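7.3 Driver stops or slips during fastening (fault 359)

This section is for the operator of the Kavside two-arm cell, when the cell stops with fault 359 during the fastening of the green rack part. The fault means that the driver shaft turned more than the recipe allows and the torque did not rise. It can also come when the shaft leaned against the part with too much side force.

Before you start

You need a key for the mode switch, a flashlight and a new cardboard pad. If you have only the teach pendant and no key, call the shift leader. Do not try to clear the fault from the pendant only. The fault will go away from the display, but the driver arm keeps the old target and can push down again at the next start.

CAUTION: After fault 359 the driver arm still holds pressure on the part. Do not put your fingers between the shaft and the part, and do not pull the part out by hand. In November an operator at the Corngate site pulled the part while the shaft was inside, and the arm dropped when the load was gone. He got a cut on the thumb. The report is number 3312, and every new operator must read it.

Stopping the cell safely

1. Press the stop button on the side of the table where you stand. Wait until the lamp on the post is steady. A blinking lamp means that one of the arms is still powered.

2. Turn the mode switch to MANUAL and take the key with you. Keep it in your pocket during the whole work.

3. Ask other persons to stay outside the marked line. Chairs and carts must also be outside the line before the arms are moved again.

Checking the part before you release it

4. Look at the part from above with the wrist camera view on the pendant. The gripper must be open, with free table between the finger tips. If a finger touches the part, go to section 7.5 and do not continue here.

5. Check how the part lies on its pad. The cardboard must be flat under the part. A pad with a lifted or torn corner can be used for the release, but it must be changed before the next cycle, also if the tear is small.

6. Check the shaft. It must go into the part at the upper end, and the metal ring must be visible at the place where it enters. Check also the hex insert near the middle of the slotted channel. If the insert is missing, close the cell and write it in the log, for it can be lying inside the driver arm base.
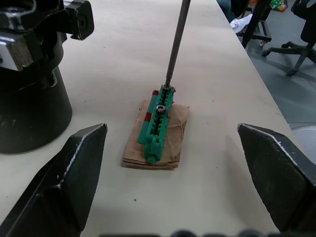 7. Select ARM 2, then JOG, then TOOL AXIS. Be sure that the display says TOOL and not BASE. In BASE the arm moves straight up from the table, and when the part lies at an angle the shaft will bend or lift the part with it.

8. Jog the shaft out at the lowest speed. Stop after 3 mm and look again. When the part follows the shaft, stop the movement, turn the driver backward for 2 seconds with the REVERSE key, and try again.

NOTE: If the part still follows after the third try, do not increase the speed. Leave the cell in MANUAL and call Torbjørn Midtbø or Houshang Safavi in maintenance. On Saturday the phone goes to the Zadetcombe office.

9. When the shaft is free, move the arm to the park position. Only now it is allowed to take the part from the table.

After the release

10. Look at the slots with the flashlight. White marks in the plastic mean that the part was stressed. Put such a part in the reject box, also when it looks straight.

11. Check that the red pieces are tight on the body. A loose piece is a reason for reject.

12. Wipe the table and remove all debris before you lay down the new pad. A small grain under the pad is enough to tilt the part, and a tilted part was the most common cause of this fault in our tests.

13. Turn the mode switch to AUTO, leave the marked area and run one cycle at reduced speed.

If fault 359 comes again in the same cycle, do not restart. Save the fault record on the pendant (MENU, RECORDS, SAVE) and send it to Marit Öberg together with the recipe name.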